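Two finger pads, same gripper

I spent Friday comparing two sets of finger pads on the hand-held grippers. The old set is the hard one that came with the Roteo fingers. The new set is softer and came from Belhaj, in a plain box with no instructions.

The job was folded laundry. Pick up a folded towel from a bed, move it over, set it down still folded. I did 50 picks with each set and wrote down every one where the fold opened.

The hard pads lost the fold 26 times. They hold well if you get the whole stack between them, but if you come in a little high, you get the top layer and the rest slides out. The soft pads did better on thick towels and worse on thin ones, where they tended to bunch the cloth before they had hold of it.

Switching pads takes two screws per finger. One of mine was already stripped, so that cost me most of the lunch hour.

Camera height mattered more than I expected. With the camera set low, the pads hid the near edge of the towel right when I needed to see it. I raised the mount and left it there for the rest of the day.
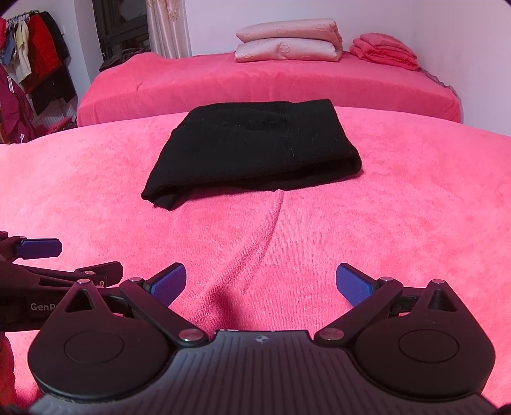
Gripper open, black towel straight ahead on the pink sheet.

Dark cloth is still the hard case for me. The front edge is tough to judge on the monitor, and I close too early. I want to try the Winorlow controller next, which lets you set a slower close.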